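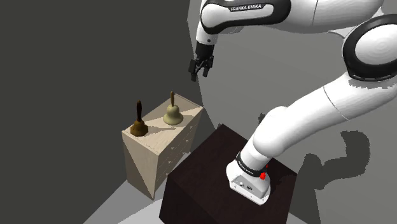

제3호

# Lã — 손뜨개 스와치 세탁 기록

안녕하세요! 뜨개질하다가 게이지 때문에 옷을 몇 벌 망쳐 본 사람이 만든 데이터 모음이에요. 이름은 포르투갈어로 양모라는 뜻인 Lã입니다. 물결표 붙은 a를 치기 귀찮으면 폴더 이름처럼 그냥 `la`라고 써도 돼요. 저도 터미널에서는 그렇게 씁니다.

처음엔 스웨터 한 벌 때문이었어요. 몸판을 다 뜨고, 소매도 다 뜨고, 신나서 빨았는데 기장이 배꼽 위로 올라가 버린 거예요. 분명 스와치를 떴거든요. 뜨기만 하고 빨지를 않은 게 문제였죠(책마다 빨아 보라고 써 있는데 왜 안 했을까요…). 그날부터 스와치를 뜨면 무조건 재고, 빨고, 말리고, 다시 재서 표에 적었습니다. 그게 쌓여서 1,008줄이 됐어요.

마지막으로 정리한 날: 2023년 10월 18일

## 뭐가 들어 있나요

- `swatches.csv`: 본 파일. 한 줄이 스와치 한 장의 세탁 한 번이에요.
- `yarns.csv`: 실 정보. 섬유 구성, 합수, 염색 방식.
- `notes.md`: 제 잡담. 길고 두서없어요. 안 읽어도 데이터 쓰는 데 지장 없습니다.
- `old/`: 예전 양식으로 적은 것들. 코수를 잰 위치가 들쭉날쭉해서 본 파일에는 안 합쳤어요.

실은 세 종류입니다.

**Cister**는 양모 백 퍼센트, 방축 가공 안 된 실이에요. 까슬하고 양 냄새가 나고, 저는 이 실을 제일 좋아합니다. 대신 물에 들어가면 성격이 확 변해요.

**Sornent**는 양모에 알파카가 섞였어요. 뜰 때는 얌전한데 빨고 나면 세로로 쭉 늘어지는 편이라 카디건 뜨실 분은 길이 변화 칸을 꼭 보세요.

**Vandine**은 방축 가공된 양모입니다. 세탁기에 돌려도 된다고 띠지에 써 있고, 대체로 맞는 말인데, 건조대에 걸어 말리면 얘기가 달라져요. 눕혀 말린 것과 걸어 말린 것을 `dry` 칸에서 나눠 놨으니 비교해 보시면 재미있을 거예요.

## 칸 설명

`swatches.csv`는 칸이 12개예요. 자주 물어보시는 것만 적을게요. 나머지는 이름 보면 감이 옵니다.

| 칸 | 뜻 |
|---|---|
| `id` | 스와치 번호. 세탁을 여러 번 하면 같은 번호가 여러 줄에 나와요 |
| `yarn` | 실 이름, 전부 소문자 |
| `stitch` | 무늬. 메리야스, 가터, 멍석, 고무단 |
| `needle` | 바늘 굵기(mm) |
| `wash` | 손세탁 / 울코스 / 표준코스 |
| `dry` | 눕힘 / 걸기 |
| `w_before`, `w_after` | 세탁 전후 너비(cm) |
| `h_before`, `h_after` | 세탁 전후 높이(cm) |

빈칸은 못 잰 거예요. 0이 아닙니다! 예전에 제가 빈칸을 0으로 읽어서 평균을 냈다가 실이 증발하는 그래프를 얻은 적이 있어요.

## 어떻게 쟀냐면

시작코는 전부 24코로 통일했어요. 더 크게 뜨면 정확하다는 건 아는데, 그러면 제가 중간에 지쳐서 그만뒀을 거예요. 양 끝 코는 늘 살짝 말리고 헐거워지니까 가장자리 바로 안쪽부터 쟀습니다. 자는 처음부터 끝까지 같은 금속자를 썼고, 스와치를 손으로 펴지 않은 채 평평한 데 눕혀서 쟀어요. 고무단만은 예외인데, 그냥 두면 너무 오므라들어서 핀을 꽂아 살살 편 다음 쟀습니다. 그래서 고무단 수치를 메리야스랑 나란히 놓고 비교하는 건 말리고 싶네요.

손세탁은 미지근한 물에 울샴푸, 담가 뒀다가 수건에 말아서 꾹꾹 눌러 물기 빼기. 비틀어 짜지는 않았어요. 울코스와 표준코스는 같은 세탁기로 돌렸고 세탁망에 넣었습니다. 말리는 시간은 따로 제한을 안 뒀어요. 장마철에는 정말 안 마르더라고요. 속까지 마른 것 같아도 하룻밤 더 두고 쟀습니다.

## 써 볼 때

파이썬으로 여신다면 이 정도면 충분해요.

```python
import pandas as pd

df = pd.read_csv("swatches.csv")
df["h_change"] = df["h_after"] / df["h_before"] - 1
print(df.groupby(["yarn", "wash", "dry"])["h_change"].median())
```

평균 말고 중앙값을 쓴 건 Cister 표준코스 때문이에요. 펠트가 돼서 컵받침처럼 줄어든 애들이 있거든요. (지금도 컵받침으로 잘 쓰고 있습니다. 두툼하니 좋아요!)

스프레드시트로 여실 분은 인코딩을 UTF-8로 골라 주세요. 안 그러면 무늬 이름이 다 깨져요.

## 조심해서 봐 주세요

- 뜬 사람이 저 하나예요. 저는 손이 빡빡한 편이라, 느슨하게 뜨는 분이면 같은 실로도 다르게 나올 수 있어요.
- 색깔은 따로 안 나눴어요. 진한 색 Sornent가 좀 더 뻣뻣한 느낌이긴 한데 느낌일 뿐이고, 데이터로는 말할 수가 없습니다.
- 우리 집 물, 우리 집 세탁기 기준이에요. 물이 센 동네에서는 어떨지 저도 궁금해요.
- 세탁을 여러 번 한 스와치는 일부뿐이라, 오래 입었을 때의 변화까지 보기엔 부족합니다.
- 꽈배기무늬는 없어요. 해 보려다가 꽈배기바늘을 잃어버렸고, 찾았을 땐 이미 흥이 식었어요.

## 이번에 바뀐 것

- 바늘 굵기를 호수로 적은 줄이 남아 있어서 전부 mm로 고쳤어요. 나라마다 호수가 달라서 저도 헷갈렸거든요.
- `dry` 칸에 섞여 있던 "널기"를 "걸기"로 합쳤습니다.
- Vandine 몇 줄에서 너비와 높이가 뒤바뀐 걸 발견해서 바로잡았어요. 지난 호를 받아 두신 분은 새로 받아 주세요.

## 가져다 쓰셔도 돼요

마음껏 쓰세요. 도안에 참고하셔도 되고, 수업에서 통계 연습용으로 쓰셔도 됩니다. 출처에 Lã라고만 적어 주시면 기쁠 것 같아요. 직접 잰 기록을 보태고 싶으시면 본 파일과 같은 칸으로 맞춰서 이슈에 올려 주세요. 실 띠지를 버리셨다면 기억나는 만큼만 적어 주셔도 괜찮고요, 모르는 건 빈칸으로 두시면 됩니다.

다음엔 면사를 해 볼까 해요. 여름실은 늘어나는 방식이 또 다르다던데, 일단 사 둔 Cister부터 다 뜨고요.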